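Bottle bin in the corner keeps overflowing, how do you all handle plastics in a small space?
Posted in: Home & Household > Recycling and Trash
Asked by brolard_basement

Hi all, longtime lurker, first time I've had something to ask. I share a small place in Clornville and we have exactly one corner where a recycling bin can go. It's an ordinary plastic wastebasket, the sort you'd put in a bathroom, and we line it with a bag so the sticky dregs don't get on the plastic. The trouble is bottles. We go through a LOT of bottled drinks between us (our tap water tastes like a swimming pool until they finish the pipe work, which they keep saying will be May) and the thing fills up with what is mostly air.

What happens every time is the same. Somebody drops a bottle on the pile, it wobbles, it rolls off, and it lives on the floor next to the bin until somebody's foot finds it. Usually mine, usually at 2 in the morning on the way to the bathroom. I've tried pushing the pile down with my hand and that gets you a lovely crackling noise and then everything springs right back up. 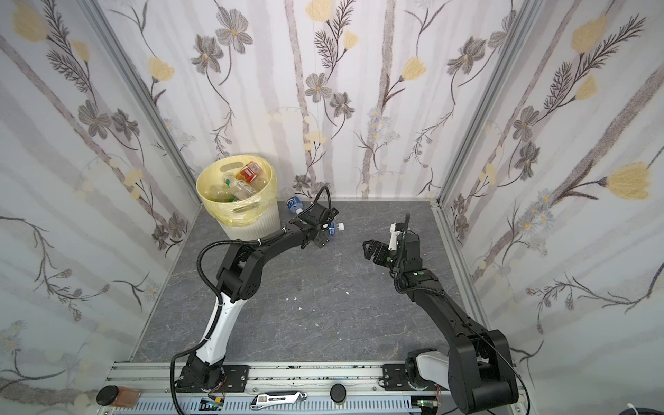 The other thing that drives me nuts is the bag. I fold the edge down over the rim the way my mother always did, and for a day it looks very neat. Then the bottles start going in and the bag slides, and bunches, and by the end of the week one side has dropped down inside and whatever was left in the last soda has gone straight to the bottom of the bin. So then I'm washing the bin in the shower, which was the whole thing I was trying to avoid by having a bag.

We can't go much bigger. I measured the gap and I've got 40 centimeters before it starts blocking the closet door (yes, centimeters, my tape only has the one side that's readable). Pickup is Monday morning and they only take recycling every other week on our street, so it has to last.

So what do people do? Do I crush them? Caps on or caps off? I've heard both and the sticker on our curbside cart has faded so badly I can't make out which one they want. And is there a trick for keeping the bag up? I don't want to spend real money on this, it's a trash can.

Oh, and one more, because I know somebody will ask: no, we don't have a deposit return near us. There used to be a machine at the Gusus market and they took it out.

---

Posted by clatterlid

Oh I have been you! Three roommates, one tiny bin, bottles rolling around like bowling pins. I'll tell you what worked for me and you can take whatever's useful.

First, crushing. You're pushing down on the whole pile, and if the caps are screwed on tight the air has no place to go, so of course it all comes back up at you. Do it one bottle at a time before it goes in. Take the cap off, tip out whatever's left, lay the bottle on its side on the floor and step on it (shoes on, please, I learned that one with a bare heel), then screw the cap back on while it's still squashed. With the cap back on it can't suck air in and puff up again. The thin water bottles go almost flat. The thicker soda ones fight you a bit, so I twist those like I'm wringing out a towel and then cap them.

I'd say I get more than double the bottles in a bag this way, and the flat ones lie there like pancakes instead of rolling off.

About caps on or off in general, it really does depend on where you live. Lots of places want them on now because loose caps are so small they fall through the sorting equipment, but some places still want them off. My last town wanted them off and my current one wants them on, and it's a twenty minute drive between the two. Call whoever picks yours up, or look on your city's trash page. If they say caps off, you can still crush, they'll just puff up a little. And ask about the crushing while you've got them on the phone! A few places want bottles left in their normal shape so the machines don't mistake them for paper.

For the bag: does your bin have one of those handle cutouts near the rim? Lots of the little plastic ones do. Pull the slack of the bag through the cutout from the inside and tie it in a fat knot on the outside. A knot too big to slip back through is all you need. Mine has stayed up ever since, even when my roommate throws things in from across the room like he's at the free throw line. If yours doesn't have a cutout, a big rubber band around the outside, just under the lip, does the same job. I use the wide kind that comes on broccoli.

And give them a quick rinse. I don't mean wash them, just a splash of water, a shake, and upside down in the sink for a minute. The dregs are what make the whole thing smell by the second week, and they're what bring the ants too. If you're already paying for bottled water I'd use the tap stuff for this, obviously.

Good luck with the pipe work. They told us May once as well.

---

Posted by vasic_street_39

crush them and get a second bin. thats it

---

Posted by pomfret_and_tin

I'm going to disagree a little with the crushing advice, or at least put a wrinkle in it. Our hauler specifically says not to flatten, and they will leave the whole cart sitting at the curb with an orange tag on it if they're in a mood. I've had the tag. So do check, like clatterlid said, before you go stomping through two weeks of bottles.

If you turn out to be a no-crush street like mine, what helped us was giving up on the idea that the bin in the room has to last until pickup. Ours is just a stopover. When it gets level with the rim, it goes out to the cart, even if it's a Tuesday and pouring. You have a curbside cart, you said so yourself, so the inside bin doesn't need to hold two weeks of anything. I know it's a pain if you're up a flight of stairs. We made it part of going out for the mail and after a while we stopped noticing.

The other thing is to go up if you can't go out. You've got 40 cm on the floor but I bet you've got a lot more than that going up the wall. A tall skinny laundry hamper takes up hardly any more floor than a wastebasket and holds a ridiculous amount of bottles. Ours has a Vasić tag on it and I got it secondhand with one busted hinge, so I took the lid off completely and never missed it. Bottles dropped into something deep don't roll off, they just go down in there and stay down. Standing them upright helps a bit too if you have the patience. I don't.

Also, and maybe this isn't an issue for you, find out if they want the bag! Ours doesn't. Bagged recycling gets treated as trash here, so we tip the bottles loose into the cart and the same bag goes right back in the bin. One bag lasts us a month easily. If it's got stuff pooled in the bottom, turn it inside out over the faucet and hang it on the shower rod.

On the 2 a.m. problem, push the bin all the way back so it's touching both walls in that corner. Then there are only two sides left for anything to fall off of. I put an old shoebox lid along one of ours for a while as a sort of curb, and it looked terrible and worked great.

---

Reply from brolard_basement

Thank you all!! I called and had to sit through the hold music for ages, but the lady was very nice. Caps ON, crushing is fine, and no bags in the cart, so apparently we've been doing that part wrong the entire time we've lived here. Oops.

I tried the knot through the handle hole last night and it's holding so far. Squashed every bottle we had and the pile went from over the top to less than halfway, and my roommate has decided stepping on them is the best part of her day, so that's one chore I'm off the hook for. Going to keep an eye out for a tall hamper too. If anyone knows a place in Clornville that carries narrow ones, I'm all ears.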